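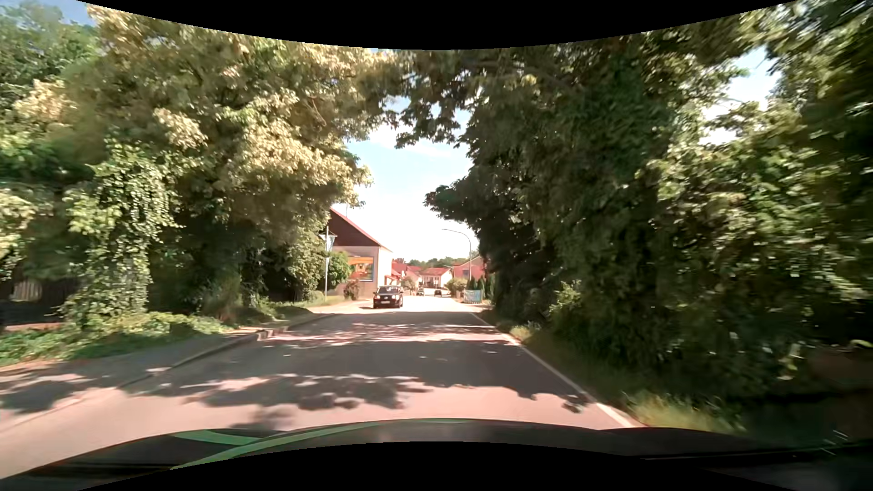

The Feltora is back to driving itself, and I have spent most of October getting it there, so you are going to hear all about it. For anybody new, the Feltora is the lane-keeping and braking kit in our test car. I look after it, meaning I clean it, recalibrate it, crawl under the dash for it and get blamed for it. My favorite place to check it is the road into Narbridge, where the trees almost meet overhead and throw one big dark band of shade right across both lanes. There's no center line to help out either, only the solid white one along the right edge, and past the trees it's bright pavement again and red roofs. If the setup is even a little bit off, that stretch will tell me.

And it was off. The car had started doing a thing I call the nibble, where it gives the wheel a tiny pull to the left going into shade and then a tiny pull back coming out. You wouldn't spill a coffee over it. But I could feel it in my hands and once I'd felt it I couldn't stop feeling it, every hedge, every overpass, every big truck parked on a sunny street. I put up with it for 167 miles, which I know because I wrote the odometer down the first time and then again when I got fed up.

My first guess was software and I wasted two evenings on it. I rolled back to the older lane model, drove the loop, still nibbling. Rolled forward again, same. I fiddled with the exposure limits on the forward camera and managed to make it worse (bright spots went chalky and the edge line vanished in them completely), so I put those back where I found them and went home in a mood.

What I should have done first, and what is in fact on the checklist I wrote myself and taped inside the trunk lid, is put my hand on the camera bracket and push. It moved! Barely, maybe the thickness of a fingernail, but it's a bracket that's supposed to be as solid as the windshield. It's a Ravex bracket, the older kind with the friction joint, and the little rubber washer in the joint had gone hard and shiny. So every time the car rocked, the camera was nodding along a tiny bit late. In plain sun the lane tracker has plenty to grab onto and it shrugs that off. Going into shade it has a lot less to work with, and then a wobbly camera starts to matter.

I called Stergiou, who do our parts, and they had the washers but wanted to sell me the whole newer bracket with the locking plate. I said no, and then I called back an hour later and said yes. The friction joint has annoyed me from the day I fitted it and I knew I'd be in there again by spring.

Swapping it was easy enough. The cover comes off with two clips (I broke one, there's tape on it now), the cable unplugs, four screws and it's in your hand. The new bracket sits a hair lower than the old one, so all my old numbers were junk and I had to do the full calibration from scratch. That's the part I'd been avoiding.

If you've never done one, it's mostly a lot of walking back and forth with a tape measure. I pump the tires to the same pressure all around, take the junk out of the trunk, and park on the flat bit of the yard behind the shop. Then the target board goes up in front. Ours has to sit with its bottom edge 445 mm off the ground and dead square to the car, and dead square is where the evening goes. I use a string from each front wheel hub to the board stand and keep nudging until both strings come out the same length. Wind is a pain. I've got a sandbag on each leg of the stand now, after an afternoon when the whole board went over on its face just as I'd got it right.

Then you start the routine on the laptop and stand well back, and it takes its pictures and thinks about it. First try it failed me for glare. Second try it passed, but the pitch value looked weird to me, so I measured again and found I'd left a jack in the back seat footwell, and that's enough weight to tip things a touch. Out came the jack. Third try was good and I saved it in 2 places, having learned that one the hard way.

After that it was back out to Narbridge in the afternoon with the sun coming through the leaves. I kept my hands loose on the wheel, foot ready, same as always. It took 5 runs to convince me. On the first one I was so braced for the nibble that I probably put one in myself - my arms were stiff as a board. By the third I'd relaxed and the wheel just sat there, in and out of the shade, steady on the edge line all the way. I did the last two with the logging turned on so I'd have something to compare against next time it acts up.

A few things I've changed on the checklist. The bracket push is now item one, in capital letters. Windshield gets cleaned inside as well as out before every calibration, there was a film on ours I could write my name in. And I've added a line that says CHECK FOOTWELLS.

Still on my list is the cable. It has to bend more sharply than I like to reach the new bracket, and I've got it held with a loop of that fuzzy tape for now so it doesn't buzz against the trim. Stergiou say there's a right-angle plug that fits. It's on order along with a new cover clip, and I'll put up a note when they get here. If anyone has run one of the locking-plate brackets through a whole winter, tell me whether the plate stays tight in the cold, I'd like to know before I get there.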